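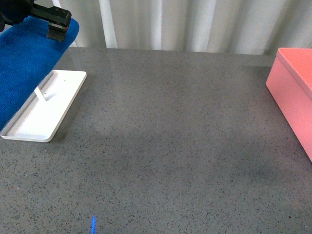

Does the general license cover spare parts that were already at sea when the new list came out?

It covers them if the contract was signed before the listing and the goods are delivered before the wind-down period closes in November. Payment has to clear by the same day. A shipment that arrives on time but is paid late falls outside it.

On Wednesday, Yatziri Mendoza wrote:
> Our freight agent, Kuipers, has 336 cartons of pump seals on the way
> to Valtska. The buyer was not listed when we signed. Its parent
> company is now. Can we still deliver, or do we have to turn
> the goods around?
> Also, does the 1000 euro floor for reporting apply per invoice
> or per contract?

On the parent company – check the ownership share first. At half or more, treat the buyer as listed too, and then the wind-down terms are all you have. Below half you can deliver, but keep the share register on file. Bavex had a case like this and the bank held the money until they sent one.

The floor is per contract. Splitting one order into four invoices doesn't get you under it.

Siebe Koster asked me off list about re-export through Ritside. I would get that in writing from the licensing office before moving anything. My last request there took 17 working days, so send it soon.

Hermenegildo Hinojosa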